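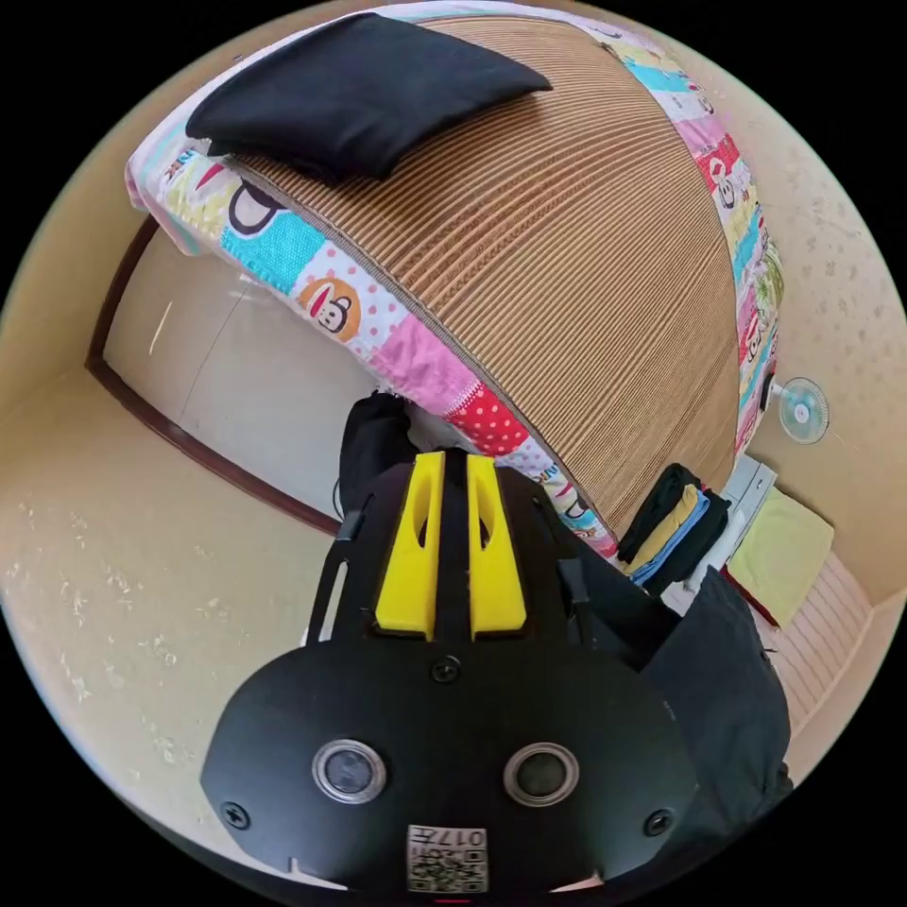

Nothing in the rules says the student has to win an argument with a sock, one parent wrote to the Bolach Robotics Club in April, but that is how it sounds from the hallway.

The parent has a point. The club's spring project, known to its members as the Chore League, asks teenagers to teach a machine to do the things they have spent years avoiding. Each of them takes a hand-held gripper home for a stretch, squeezes it open and shut through a list of household jobs, and brings back the recordings. The recordings go into a training set. The training set goes into a policy, and the policy goes into the arm bolted to a bench in the club room, which then attempts to fold a T-shirt with the confidence of someone who has read about shirts.

Bedrooms are the big prize this season. The club had plenty of material from its own workbench, where the light is even and the towels all come from the same pack. Its arm got quite good at that workbench. Then the members took it to a friendly match at Goltari, put it in front of a tablecloth with stripes, and watched it pinch the air beside a washcloth for the whole of its turn. The Goltari team was very gracious, which made the ride home longer.

So the rules changed. Recordings now have to come from real homes, with whatever is on the bed left on the bed. Patterned quilts are welcome. Cartoon characters are welcome. Bags may stay where they were dropped, a clause the members adopted without debate.

The target is 3000 usable clips before the regional meet, and a clip is only usable if the fingers stay in view, the grasp finishes, and the person holding the thing doesn't stop halfway to answer a text. At last check the club had 545. Another 138 had been thrown out, most of them for speed. Teenagers asked to fold clothes will fold them very fast, it seems, and a robot that learns from that ends up flinging things.

"Slow is hard," reads a note taped inside the lid of the gripper case. Underneath, in different ink: "Slow is boring." Underneath that, in what is plainly an adult's handwriting: "Both. Charge it before you return it."

The clubs at Memetti and Kazemi are after the same trophy and have taken different roads. Memetti does everything in simulation, where the laundry has no weight until somebody types it in. Kazemi has built a very handsome arm and talks about it a great deal. Bolach's arm is plain and squeaks at the second joint, and the members have stopped oiling it, on the theory that they would miss the warning.

The meet itself is 3 rounds: pick up, fold, put away. Judges bring their own fabrics and keep them in a sealed tub until the start. Last year somebody put in a fitted sheet. No team scored on it, and the judges, when pressed, declined to demonstrate.

Back in Bolach, the sign-out sheet for the grippers is full through the end of the month. One family has asked whether the project might be extended to dishes. The members said they would look into it - and went back to their socks.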